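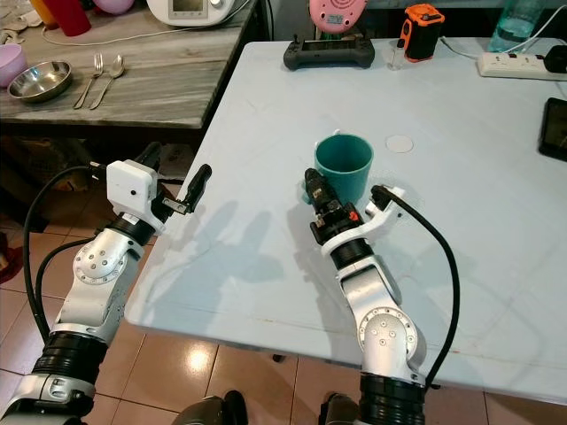 Chapter 4

Salt, and Why Your Soup Tastes Flat

I learned to cook from a man called Adelmo D'Amico, who ran the kitchen at a small place called Orlandini and never wrote a recipe down in his life. On my first morning he handed me a spoonful of bean soup and asked what was wrong with it. I said it needed garlic. Then I said pepper, then (getting desperate by now) lemon. He dropped in a pinch of salt, stirred it, and gave me the spoon back. It was a different soup! I could suddenly taste the beans, and the celery, and the bay leaf I'd put in myself and forgotten.

So this chapter is about salt, and I make no apology for giving it a whole chapter when pastry has to share one with pies.

We'll begin with what salt does on the tongue. It makes things salty, obviously, but it also turns down bitterness, and once the bitterness drops back the sweeter and more savoury flavours come forward. Try it with a slice of grapefruit if you don't believe me. I do this with every new class and there's always somebody who pulls a face before they've even tasted it.

After that we'll look at timing, which is where most home cooks come unstuck. Salt takes a while to work its way into a potato or a joint of pork, and a handful thrown on at the table won't do the same job. A chicken salted the evening before and left uncovered in the fridge will be seasoned further in, and the skin will dry out nicely for roasting. I usually give mine until four the next afternoon.

The last section covers measuring. A teaspoon of fine salt weighs a good deal more than a teaspoon of flakes, so please weigh it where you can. For bread I use 2 per cent of the weight of the flour, so 1,000 grams of flour gets 20 grams of salt.

Before you read on, put a small pan of plain rice on to boil with no salt in the water at all. You'll want it for the first exercise.

4.1 What the tongue picks up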